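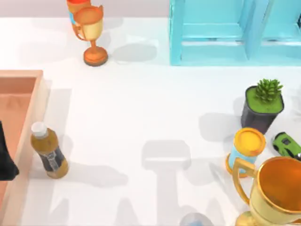 Bena folding desk, 135 cm – three weeks in

Bought this for the spare room, mostly for sorting and wrapping orders. Paid full price at Sallside in August, then it sat in the box until my sister Ivone needed her table back. So, finally opened.

Assembly: 3 bolts per leg, hex key included. The instructions are useless, the drawing for the left hinge is printed backwards. Lost half an hour to that. Rosângela Assunção posted a fix in the store comments, look for it before you start.

Good: steady once it's locked. Folds flat enough to go behind a door. Coffee rings wipe off. Height is fine for me standing, a bit tall if your chair doesnt go up.

Bad: the latch pinches. Really pinches. Feet leave gray marks on wood floors, I stuck felt on mine. And it's heavy for something you're suposed to fold every night – I've stopped folding it.

Had a Nundex before this, cheaper, bowed in the middle within a year. No bow here so far.

Customer service answered in two days and sent a spare foot cap, no charge. Wrong color but ok.

4 out of 5. Would be 5 with a better latch.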